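탁상형 책·인쇄물 취급 셀의 장비 구매 계획을 세우는 절차다. 대상 작업은 파일꽂이에 세워 둔 책과 그 앞에 눕혀 놓은 브로슈어를 단일 팔로 다루는 것이며, 이동 플랫폼과 창고용 랙은 범위에 넣지 않는다. 금액은 Umham 작업실에서 작성한 계획서를 기준으로 하며 부가세는 별도다.

# 탁상형 취급 셀: 작업 정의에서 발주까지

## 0. 준비물

- 작업 대상물 실물 일체
- 줄자, 전자저울, 버니어 캘리퍼스
- 설치할 테이블의 치수와 하중 사양
- 건물 측 전기 도면 또는 분전반 사진
- 전년도 소모품 지출 내역(없으면 빈칸으로 두고 5장에서 채운다)

견적 요청은 이 자료가 갖춰진 뒤에 보낸다. 대상물 치수 없이 받은 견적은 비교표에 넣지 않는다.

## 1. 작업을 문장으로 적는다

장비 이름을 먼저 적지 않는다. 다음과 같은 형식으로 작업을 적는다.

> 파일꽂이에서 지정한 책 한 권을 꺼내 테이블의 지정 구역에 눕힌다. 인접한 책은 넘어지지 않아야 한다. 파일꽂이의 위치가 밀리면 실패로 본다.

동사마다 요구 사양이 하나 이상 나온다. "꺼내"에서는 손가락이 들어갈 틈과 파지력이, "눕힌다"에서는 손목 회전 범위가, "밀리면 실패"에서는 힘 감지 또는 파일꽂이 고정 여부가 나온다. 동사에서 사양이 나오지 않으면 문장이 덜 쓰인 것이므로 다시 쓴다.

작업 문장은 한 셀에 세 개를 넘기지 않는 편이 좋다. 우리 계획서에는 다음 두 문장만 남겼다.

- 세워 둔 책의 꺼내기와 되꽂기
- 눕혀 놓은 브로슈어의 맨 윗장 집기

두 번째 문장은 첫 번째와 그리퍼 요구가 충돌한다. 책은 두께가 있어 평행 손가락으로 양옆을 잡을 수 있으나, 겹쳐 놓은 얇은 인쇄물은 손가락이 들어갈 자리가 없다. 이 충돌을 견적 단계에서 발견하면 비교표를 전부 다시 만들게 된다. 작업 문장 단계에서 확인한다.

## 2. 대상물과 배치를 기록한다

대상물은 목록이 아니라 배치 상태로 기록한다. 같은 책이라도 똑바로 선 상태와 기울어진 상태는 접근 각도가 다르다. 파일꽂이 오른쪽의 책은 위쪽이 바깥으로 벌어져 기울고, 왼쪽 칸은 비어 있다. 빈 칸은 되꽂기 시험에 쓸 수 있으므로 기록지에 따로 표시한다.

기록지에 들어갈 항목은 다음과 같다.

| 항목 | 측정 방법 | 사양에 미치는 영향 |
|---|---|---|
| 두께 | 책등 중앙과 양 끝 | 그리퍼 개폐 폭 |
| 질량 | 저울, 개별 측정 | 가반하중 |
| 높이 편차 | 가장 큰 것과 가장 작은 것의 차 | 접근 높이, 카메라 각도 |
| 기울기 | 꽂힌 상태 그대로 | 손목 자세, 충돌 여유 |
| 표지 재질 | 광택 여부, 비닐 포장 여부 | 손가락 패드, 조명 |
| 겹침 | 쌓인 인쇄물의 어긋난 폭 | 흡착 또는 박판용 손가락 |
| 바닥면 | 맨 상판 또는 테이블보 | 고정 방식, 마찰 |

테이블보를 깔 경우 사진을 찍기 전에 깐다. 격자무늬 테이블보는 대략적인 위치를 맞출 때 편하지만 보정용 기준으로 쓰지는 않는다. 천은 당기면 칸이 변형되므로 카메라 보정판은 별도 품목으로 예산에 넣는다.

배치 사진은 작업에 쓸 카메라 위치와 비슷한 높이에서 찍어 견적 요청서에 첨부한다.

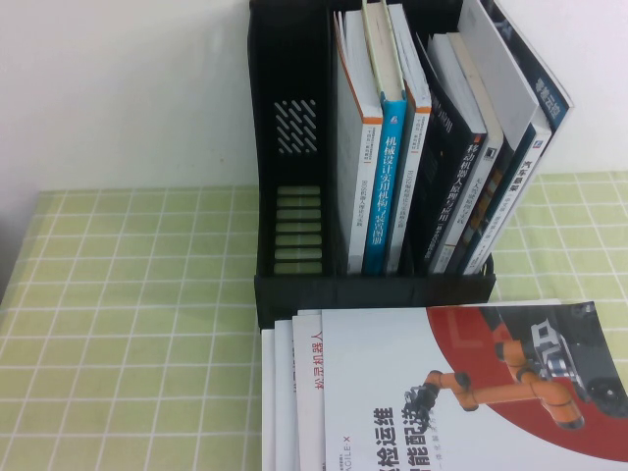 ## 3. 팔의 사양을 정한다

### 3.1 가반하중

공급사 표의 가반하중은 손목 플랜지 기준이다. 그리퍼, 어댑터 판, 손목 카메라, 케이블 질량을 모두 빼고 남은 값이 대상물에 쓸 수 있는 값이다. 계산식은 다음과 같다.

```
필요 가반하중 = (가장 무거운 책 + 그리퍼 + 어댑터 + 손목 장착물) × 여유 계수
```

여유 계수는 책을 잡는 위치 때문에 필요하다. 책등 쪽 끝을 잡고 수평으로 들면 무게중심이 손가락에서 멀어져 손목에 모멘트가 걸린다. 공급사에 모멘트 곡선을 요청하고, 제공하지 않는 모델은 후보에서 제외한다.

### 3.2 도달 거리

최대 도달 거리로 비교하지 않는다. 작업 구역의 가장 먼 점에서 손목이 필요한 자세를 취할 수 있는지로 비교한다. 확인 순서는 다음과 같다.

1. 테이블 상판을 축척에 맞게 종이에 그린다.
2. 파일꽂이, 브로슈어 구역, 내려놓는 구역을 표시한다.
3. 베이스 후보 위치를 좌, 우, 뒤 세 곳에 찍는다.
4. 각 위치에서 파일꽂이 앞면까지의 접근선을 긋는다.
5. 접근선이 쌓아 둔 인쇄물 위를 지나면 높이 여유를 따로 적는다.
6. 공급사가 제공하는 시뮬레이션 파일로 같은 배치를 다시 확인한다.

파일꽂이를 벽에 붙여 두면 뒤쪽 접근은 불가능하다. 우리 배치에서는 뒤쪽 후보를 이 단계에서 지웠다.

### 3.3 반복 정밀도

책 취급에서 반복 정밀도가 병목이 되는 경우는 드물다. 오차는 대부분 책의 기울기와 카메라 보정에서 온다. 정밀도 등급을 한 단계 올리는 비용이 깊이 카메라 한 대 값보다 크다면 카메라에 쓴다.

## 4. 그리퍼와 주변 장비를 정한다

### 4.1 그리퍼

후보는 평행 손가락형, 각진 손가락을 단 적응형, 흡착형으로 나눈다. 책이 빽빽하게 꽂힌 경우 손가락 두께가 개폐 폭보다 먼저 문제가 된다. 두꺼운 손가락은 옆 책과의 틈에 들어가지 않는다.

Horkley의 견적에는 표준 손가락만 포함되어 있었고 얇은 손가락은 별도 품목이었다. Delliron은 손가락 교체 키트를 본체 가격에 묶어 제시했다. 두 견적을 본체 가격만으로 비교하면 순위가 뒤집힌다. 비교표에는 작업 가능 상태를 기준으로 한 행을 추가한다.

- 본체
- 플랜지 어댑터
- 얇은 손가락 한 벌과 예비 한 벌
- 손가락 패드
- 제어 케이블과 변환기
- 드라이버 라이선스(해당 시)

흡착형을 브로슈어용으로 추가할 경우 진공 발생기와 배관이 따라온다. 공압 설비가 없는 건물에서는 전동식만 후보로 둔다. 코팅된 표지는 흡착이 되지만 여러 장이 함께 딸려 올 수 있으므로, 공급사 시연 때 반드시 실물 브로슈어를 보낸다.

### 4.2 케이블 처리

견적서에서 가장 자주 빠지는 항목이다. 손목 주변 케이블은 팔이 접힐 때 고리 모양으로 튀어나온다. 이 고리의 크기만큼 충돌 체적이 커지고, 파일꽂이 쪽으로 접근할 때 책 윗부분에 걸릴 수 있다.

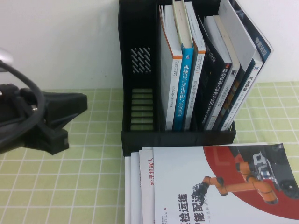 케이블 클립, 유연 전선관, 짧은 케이블 한 벌을 각각 별도 행으로 적는다. 짧은 케이블은 표준 재고가 아닌 경우가 많아 납기를 같이 묻는다. 길이는 줄자로 재지 말고 시뮬레이션에서 손목이 가장 멀리 돌아간 자세를 기준으로 뽑은 다음 여유분을 더한다.

충돌 모델을 등록할 때도 그리퍼 본체만 넣지 말고 케이블을 감싸는 원통을 함께 넣는다. 원통 크기는 설치 후 다시 재서 고친다.

### 4.3 카메라

고정 카메라와 손목 카메라는 용도가 다르다.

| 구분 | 고정 카메라 | 손목 카메라 |
|---|---|---|
| 주 용도 | 전체 배치 확인, 기록 | 책등 판독, 최종 접근 |
| 가려짐 | 팔이 들어오면 발생 | 손가락에 의해 발생 |
| 보정 빈도 | 거치대가 움직였을 때 | 그리퍼를 탈착할 때마다 |
| 부대 품목 | 거치대, 긴 케이블 | 브래킷, 케이블 클립 |

책등의 세로쓰기 글자를 읽어야 하는 작업이면 해상도를 글자 크기에서 역산한다. 얇은 책은 책등 글자가 작으므로 가장 얇은 책을 기준으로 잡는다. 검은 파일꽂이와 어두운 표지가 맞닿는 곳은 경계가 잘 잡히지 않는다. 조명 한 조를 예산에 넣는다.

### 4.4 고정구

파일꽂이를 상판에 고정할지는 작업 문장으로 돌아가서 정한다. 밀림을 실패로 세는 시험이면 고정하지 않는다. 단순 반복 운용이면 고정한다. 둘 다 할 계획이면 탈착식 고정구를 산다.

## 5. 예산표를 만든다

### 5.1 총액과 구분

우리 계획서의 승인 총액은 3,322만 원이었다. 총액을 먼저 놓고 품목을 끼워 맞추지 않고, 다음 네 구분을 각각 채운 뒤 총액과 대조했다.

1. **본체류**: 팔, 제어기, 비상정지, 베이스 판
2. **말단부**: 그리퍼, 손가락, 어댑터, 흡착 세트
3. **인식류**: 카메라, 거치대, 조명, 보정판
4. **부대류**: 케이블, 고정구, 운송, 설치, 교육, 예비 부품

처음 작성한 표에서는 부대류가 비어 있다시피 했다. 운송과 설치가 본체 견적에 포함된 것으로 읽었으나 Horkley의 조건은 건물 현관까지였다. Greenwood 건물은 화물 승강기 사용 시간이 정해져 있어 반입 인력을 따로 잡아야 했다. 인도 조건은 견적서 하단의 각주까지 확인한다.

### 5.2 예비비

예비비는 본체류를 제외한 합계의 20%로 잡는다. 본체류는 견적 유효기간 안에 발주하면 금액이 변하지 않는다. 변하는 것은 말단부와 부대류다. 예비비를 총액에 일괄 적용하면 실제 위험이 없는 곳에 돈이 묶인다.

예비비의 사용 규칙도 같은 표에 적는다.

- 손가락 재제작과 케이블 교체는 담당자 판단으로 집행
- 카메라 추가는 시험 결과를 첨부해 승인 후 집행
- 본체 옵션 추가에는 사용 불가

### 5.3 소모품

손가락 패드는 사용량 기준으로 계산한다. 교체 주기를 공급사가 시간으로 제시하면 파지 횟수로 바꿔 달라고 요청한다. 가동 시간이 길어도 대기 상태가 대부분인 셀에서는 시간 기준이 맞지 않는다.

대상물도 소모품이다. 반복 파지로 책등과 표지 모서리가 상하고, 상한 책은 두께와 마찰이 달라진다. 같은 판본으로 예비분을 사 두거나 교체 시점을 시험 기록에 남긴다. 브로슈어는 처음부터 여분을 넉넉히 확보한다.

## 6. 인수 시험을 발주서에 넣는다

"정상 동작 확인" 같은 문구로는 잔금 지급을 보류할 수 없다. 조건을 수치로 적는다. 우리가 발주서에 넣은 문구는 다음과 같다.

> 발주자가 제공한 배치에서 지정 도서의 꺼내기 동작을 연속 100회 수행하고, 그중 99회 이상 성공하여야 한다. 인접 도서가 넘어지거나 파일꽂이가 표시선을 벗어난 경우는 실패로 계수한다. 시험 중 손가락 패드 교체는 허용하지 않는다.

이 기준은 장비와 설치 상태를 확인하는 시험이므로 교시한 경로를 써도 된다고 명시했다. 인식까지 포함한 성능은 공급사 책임 범위에 넣지 않았다. 넣으려면 조명과 배치 변화 범위를 함께 정의해야 하고 견적이 올라간다.

초안에는 도서 배치를 정의하지 않았는데, 검토를 맡은 Fahad Satti가 책을 모두 똑바로 세우고 시험해도 조건을 만족한다는 점을 지적했다. 이후 기울어진 책을 포함한 배치 사진을 부속서로 붙였다. 부속서에는 다음을 포함한다.

- 배치 사진(정면, 측면)
- 도서별 두께와 질량
- 파일꽂이 표시선 치수
- 조명 조건
- 실패 판정자의 지정

## 7. 일정을 역산한다

기준점은 첫 운용일이다. 거기서 뒤로 다음 순서로 배치한다.

1. 자체 시험과 안전 점검
2. 인수 시험
3. 설치와 배선
4. 본체 입고
5. 그리퍼와 손가락 입고
6. 발주
7. 견적 비교와 승인
8. 시연

5번이 4번보다 늦어지는 경우가 많다. 팔만 먼저 들어오면 보증 기간은 시작되고 인수 시험은 할 수 없다. 보증 기산일을 입고일이 아닌 인수 시험 합격일로 적어 달라고 요청한다. Delliron은 수용했고 Horkley는 설치 완료일로 절충했다.

회계 마감이 걸려 있으면 분할 발주를 검토한다. 우리 쪽은 본체를 먼저 발주하고 말단부는 5월로 넘겼다. 분할 시 운송비가 두 번 발생하므로 부대류에 반영한다.

## 8. 발주 전 점검표

- [ ] 작업 문장과 견적 품목이 일대일 이상으로 연결된다
- [ ] 가반하중에서 말단부와 케이블 질량을 뺐다
- [ ] 얇은 손가락과 예비 한 벌이 포함되어 있다
- [ ] 손목 케이블을 포함한 충돌 체적으로 배치를 확인했다
- [ ] 비상정지 버튼의 위치를 테이블 도면에 표시했다
- [ ] 전원 콘센트가 제어기와 같은 쪽에 있다
- [ ] 인도 조건이 작업실 내부까지로 되어 있다
- [ ] 교육 인원과 언어가 적혀 있다
- [ ] 인수 시험 부속서에 배치 사진이 붙어 있다
- [ ] 보증 기산일이 명시되어 있다
- [ ] 소프트웨어 갱신의 유상 전환 시점을 확인했다

## 부록. 견적 요청서에 넣을 질문

아래 항목은 그대로 복사해 써도 된다. 답변이 빈칸인 항목은 비교표에 "미회신"으로 적고 추정값을 넣지 않는다.

1. 말단부 질량별 허용 모멘트 곡선을 제공할 수 있습니까?
2. 그리퍼 손가락의 최소 두께와 별도 제작 시 납기는 어떻게 됩니까?
3. 손목 케이블의 최소 굽힘 반경과 교체 방법은 무엇입니까?
4. 당사 도서와 인쇄물을 보내면 시연이 가능합니까? 반송 비용은 어느 쪽 부담입니까?
5. 제어기 고장 시 대체품 제공 여부와 기간은 어떻게 됩니까?
6. 단종 이후 부품 공급 기간은 몇 년입니까?
7. 견적 유효기간 내 환율 변동을 금액에 반영합니까?

7번의 답이 "반영함"이면 본체류에도 예비비를 적용하고 5.2의 계산을 다시 한다.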